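Retamal Bench Rack and Powder Funnel
Set-Up Guide

Section 4. Laying out the bench for powder transfer

Read Section 3 (Cleaning) first. All glass must be washed, rinsed and fully dried before it goes on the bench.

4.1 Covering the table

1. Clear the table and wipe it down.
2. Spread the black cloth over the work area and smooth it out by hand. Light creases do no harm. A fold under the rack will make it rock.
3. Clip the cloth at the corners if your table came with clips.

NOTE: Use a dark, matte cloth. White powder shows up well on it, and spills are easy to find at the end of the job.

4.2 Placing the rack

1. Set the rack on the cloth with the lower plate down. It can sit square to the table or on a diagonal, whichever suits your reach.
2. Press lightly on each end of the upper plate. If it moves, tighten the supports a little at a time.
3. Check the holes for chips or dried residue.

CAUTION: Do not use solvents on the clear plates. They will cloud and may crack. Warm water and mild soap are enough.

4.3 Placing the flask and funnel

1. Put the ring holder to the right of the rack. Leave a gap so that your sleeve does not catch the tubes.
2. Seat the flask in the ring and let go of it gently. It should stand without leaning.
3. Lower the funnel stem into the neck. Do not force it.

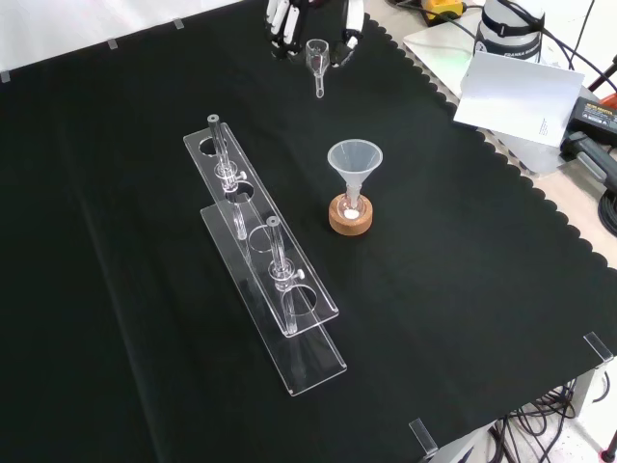
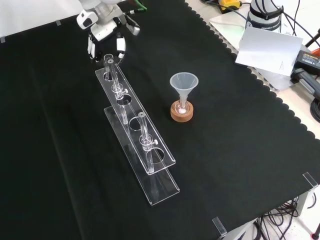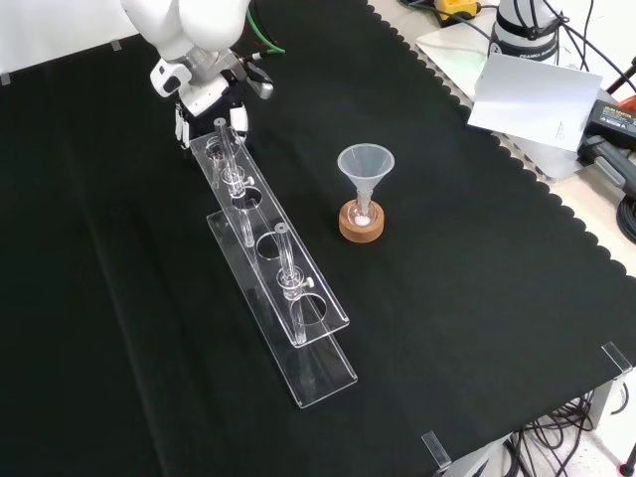
Rack, funnel and ring holder on the black cloth

4.4 Loading the tubes

1. Hold each tube near the rim and lower it straight down through the upper plate.
2. Start at the far end and work toward yourself, so you are never reaching over a standing tube.
3. Where a collar is used, turn its screw with two fingers until the tube stops sliding. Stop there.
4. Leave any hole you do not need empty.

CAUTION: Overtightening is the usual cause of broken tubes. Never use pliers on the screws.

4.5 Adding powder

1. Weigh the powder on paper before bringing it to the bench. The limit for one load is 20 grams.
2. Pour slowly down the side of the funnel. If the stem blocks, tap the rim. Do not push anything down it.
3. Lift the funnel straight up and set it on a clean sheet.

NOTE: The funnel may be washed in water up to 80 degrees Celsius. Dry the ring holder in open air, never in an oven.

Spare collars and screws are sold in bags of 100. Send orders to Kamlesh Awasthi in the Retamal parts office and give the rack size with the order.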